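Robots, Cookies and an Old PC

I own a drill with a dead battery and a printer that believes it is Norwegian, so I am not the obvious person to send to a robotics open day. But Koseo opened its workshop in Randau on a Friday in October, admission was free, and the flyer mentioned cookies. I was in the door by a little after ten.

The program promised "disassembly of consumer electronics by an autonomous arm." I had pictured something fast. Sparks, maybe. What I got was a pace I know well from my own attempts at home repair, where you hover over a thing for a long time in the hope that it will explain itself.

The task they've picked is unplugging. Computers come in for recycling, somebody has to get the cables off before the parts can come out, and that somebody currently gets paid badly and goes home with sore thumbs. The project is called Saber, a lot of name for something that pulls plugs. Hala Slaoui, who ran the morning session, told us the average desktop takes one of their people five minutes to strip. She did not say how long it takes Saber, and then a man behind me asked, and then she did. It was 61. We all looked at our shoes.

She was very good, though. She talked us through why a cable is such a miserable object for a machine. A screw stays where you left it. A cable droops, crosses over its neighbors, springs back, and hides its plug under some other plug. There's no drawing anywhere that says where the wires will be in a used computer, since whoever last closed it up just stuffed them in and hoped. I have been that person. 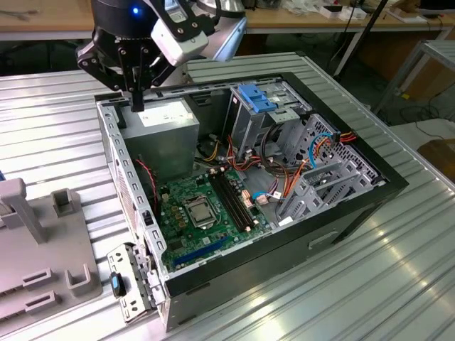

Younes Erraji thought the whole thing was upside down, and told me so by the coffee urn: the trouble was never the robot, he said, it was that computer makers get to design a plug with a stiff little latch and then leave the rest of us to fight it for thirty years. Make the plugs easy to let go of and you could do the job with a hook on a stick. I said that sounded cheaper. He said it would be, and took two cookies.

I've been chewing on that since. He may be right, but there are an awful lot of computers already out there with the stiff little latches, and no one is going back to fix them.

Anyway, the second session was better attended, word having got around about the cookies. They let us stand closer, and Hala put up a slide on grip force. Pull too gently and the plug stays put. Pull too hard and you take the socket with it, and sometimes a bit of the board. A person feels the difference without thinking. Saber has to be taught it, and so far it has been through more than 700 practice pulls. I asked what happens to the computers it practices on. "They're very brave," she said.
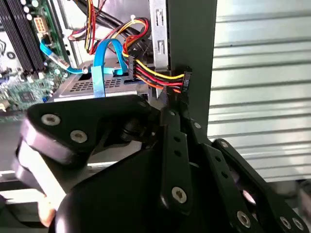
Filed under: Days Out, Machines

If you want to go, they're planning another one in spring. Parking is on the Widetti side of the building, and the sign for it faces the wrong way, so drive past the gate and look back over your shoulder. Groups are capped at 30. Wear a sweater, the hall is drafty. The talk is fine for older kids, though a small boy near me lost interest early and spent the rest of it under a chair.

I went home and opened up my own old desktop, all fired up to beat the machine. The first plug came out fine. The second one I'm still working on, and I've moved the whole business off the kitchen table because we needed to eat.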